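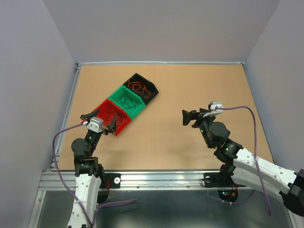 The two arms at Whitfield, with the black, green and red wire bins between them.

News > Workshop > Whitfield

Whitfield's sorting cell gets its August once-over

The little two-armed cell at Whitfield is back on the schedule after its August service, and Rafferty Kapoor, who looks after it, could hardly be happier. The cell is due every 2,000 hours, and this time he went over the grippers, then the bolts along the front beam, and then spent a good long while on the purple cables — they do a lot of bending, bless them. New cable ties came over from Surkside. Work starts again at 9 in the morning.

We use cookies to remember your settings. Accept | Manage

Recent items
Larnitz opens its parts counter
Vorkevik repair bench moves upstairs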